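About Kestness Family Dental

Posted in November
By the front office team

We get asked fairly often how a dental practice ended up in an old feed store, and the short version is that the rent was low and the parking was good. When we opened on the Batora side of town we had two chairs, a secondhand X-ray machine, and a waiting room with a bench in it. We have six chairs now, and the bench is still by the door, mostly because the kids like to climb on it.

Kestness has always been a family office. We see babies whose first tooth has just come in, we see their grandparents, and on a busy afternoon we may see everybody in between. A first visit with a little one usually takes 90 minutes from hello to goodbye, which surprises some parents, but a good part of that is spent letting your child ride the chair up and down, hold the mirror, and get used to us. If all we manage that day is a quick peek, we call it a fine start and try again in a few weeks.

Most of what we do is ordinary care: cleanings, fillings, sealants, the occasional crown, and night guards for people who grind. We also fit mouthguards for the Akpalu youth hockey league every fall, and if you have ever been in the office that week you know how loud it gets (we love it, but bring a book!). For braces and wisdom teeth we will send you to someone we trust, and we'll call ahead so you don't have to tell your whole story twice.

A few years back we moved all our scheduling and records over to Urnix, and it took us a while to get the hang of it. You can now fill out your forms at home, ask for a refill on a prescription rinse, or look up when your last cleaning was. If you'd rather pick up the phone, please do. Somebody at the front desk will answer, and if we're all tied up with patients we will call you back before we lock up for the evening.

We send around 423 reminder cards a month, and yes, we still write the children's cards by hand. Parents tell us they end up taped to the refrigerator.

People also ask what we think matters most, and our answer is pretty dull. It's what goes on at home in the last ten minutes before lights out. Brush, spit, one story, no juice cup in bed, just water if they're thirsty. Some nights it goes smoothly and some nights everyone is too tired to care, and we would never scold you for it. Most of us have kids of our own, and we have all skipped a night. Tell us how bedtime goes at your house and we'll work out something that fits it, whether that means a different brush, a milder toothpaste, or moving the brushing up to right after supper.
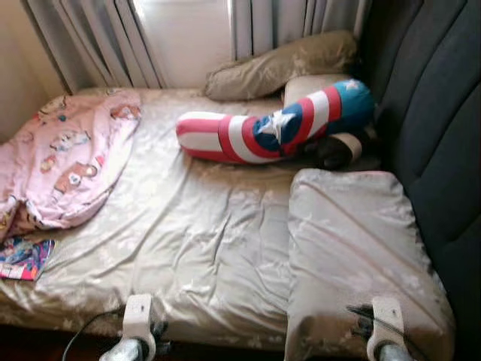 We keep early morning spots open for school-age children, and late afternoon ones for anybody coming straight from work. New patients are always welcome, and so are brothers and sisters who just want to come along and see what the chair does.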